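4. Sorting on the bed

4.1 Why the bed is treated as a work surface

In the first round of home visits we listed the bed only as a place to sleep. Household plans drawn up by the participants did the same. The diaries told a different story. Of the 824 diary entries that mention clean clothes, more than half name the bed as the place where the clothes were first put down after they came off the line or out of the dryer. The table came second and the sofa third. Ironing boards were named less often than the floor.

This matters for the larger question of the study, which is where laundry waits. Earlier sections dealt with waiting before the wash (Section 3.1) and during drying (Section 3.2). Both kinds of waiting have a container or a piece of equipment tied to them: a hamper, a machine drum, a rack. The stage after drying has none. Clean clothes are neither put away nor in use, and the household has to find an open surface for them. In the small apartments of the Nevbridge sample the bed is usually the largest flat surface in the home.

Participants did not describe this as a choice. When asked in the interviews where they sorted clothes, several first said "nowhere in particular" and then went on to talk about the bed. One woman in a two-room apartment put it this way: "I don't sort. I throw it all on the bed and then it gets sorted." We take this kind of answer seriously. The sorting is real work, but it is split into small moves and mixed in with other things, and people do not give it a name.

4.2 Piles, loose items and made beds

The coding of the bed stage was done by Yuxi Ren and Hnat Kuzmenko, who worked separately and then compared their sheets. They used three codes. A "pile" is two or more items stacked or heaped so that at least one is covered by another. A "loose item" is a garment lying on its own, unfolded. A "folded item" is a garment folded and set down, whether alone or on top of others. Bedding in use on the bed was left out of the coding, as were pillows and cushions.

The first codebook had a fourth category, "spread," for garments laid out flat to be folded or worn. It was dropped after the pilot. The coders could not tell a shirt laid out on purpose from a shirt that had been dropped and happened to land flat, and the participants themselves gave different answers on different days. All such garments are now coded as loose.

Socks and other small white items were a steady source of disagreement. On pale bedding they are easy to miss, and when crumpled they can be hard to tell from a cloth or a handkerchief. Where the two coders could not agree, the item was entered as "small textile, unclear" and kept out of the pairing analysis in Section 4.4.

Two patterns came out of this coding. The first is that the bed was nearly always made before clothes were put on it. Participants pulled up the quilt or bedspread and then put the laundry on top. Some gave cleanliness as the reason, since the quilt could be washed less often than the sheets. Others said that it simply looked wrong to put clean shirts on an open bed. In the households that used a blanket folded down to the foot end, the clothes tended to go on the folded part.

The second pattern is that piles moved toward the edges. Loose items were found all over the bed, but piles and folded items were more often near a side or a corner. In interviews this was tied to standing. A person folding at the bed stands next to it, takes from the middle and sets down close by. Oleksandra Mykhailiuk, who carried out the visits in the older Pylypenko blocks, noted that the heating side of the bed was preferred in June as well as in the cold months, so warmth alone does not account for it. In those rooms the beds are often pushed close to the radiator, and the participants had become used to setting things down there.

4.3 Mixed states

It would be convenient if each bed could be placed at one point on a line from unsorted to sorted. Few of them could. Figure 7 gives an instance of a bed that had to be coded in more than one way.

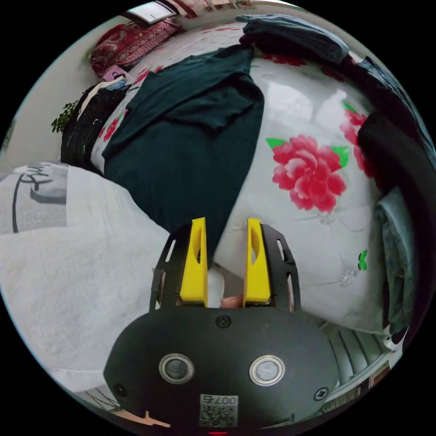

Figure 7. Clothing on a made bed. A dark teal garment lies loose across the floral quilt; a folded blue-grey garment is at the upper right, above a pile of dark fabric.

The figure combines the three codes on a single quilt. The teal garment was coded as loose. The blue-grey garment was coded as folded, and the dark fabric under it as a pile, so that the same stack carries two codes. The small white item was entered as "small textile, unclear."

Beds in mixed states were common in all the buildings we visited. We had expected them mainly in larger households, where one person starts the folding and another takes over. They were just as common where one person lived alone. The diaries suggest a simpler account: folding is broken off and taken up again. A phone call, a pot on the stove or a child coming home was enough. Median time between the first and last diary note on one load was 7 hours, and in that time the bed was also used for sitting, for reading and, in 9 of the diaries, for a nap beside the clothes.

Participants had their own rules for what may lie next to what. Dark clothes were kept off light ones by some, even when everything was clean and dry. Work clothes were kept away from the pillow end by almost all. Cushions were moved out of the way or left standing against the wall, and in the second case the wall side of the bed was rarely used for folding. Fedir Vakulenko discusses these rules in more detail in the appendix on spoken categories.

4.4 Clearing the bed

The bed differs from the table and the sofa in one respect. It has a daily deadline. Clothes left on a table may stay there for days, and the diaries contain entries in which one pile on a sofa is mentioned for about 2 weeks. A bed has to be cleared by night.

Clearing does not always mean putting away. The most frequent move after "into the closet" was "onto the chair," followed by "to the other side of the bed." In couples the second move led to some complaint. Where the chair was used, the pile often came back to the bed the next morning with no change in its contents, and some participants laughed when they read their own entries back. We coded such a return as a new visit of the same load.

Pairing of socks was the task most often left over at the time of clearing. Unpaired socks were put in a bag, a drawer or a shoe box, and few participants could say when that container had last been gone through. The Manent households, who had been given the Vurkitano folding boards as part of the earlier trial, reported no difference here. The boards were used for shirts and then only in the first weeks.

Myrto Triantafyllou has pointed out that the daily deadline may explain why people keep returning to the bed in spite of the trouble it causes. In her follow-up interviews, participants who had switched to a table went back to the bed, and they described the table as a place where clothes "get stuck." The follow-up group was small and the remark should be read with that in mind. The next section looks at closets and drawers, where the same loads were traced to the end of the diary period.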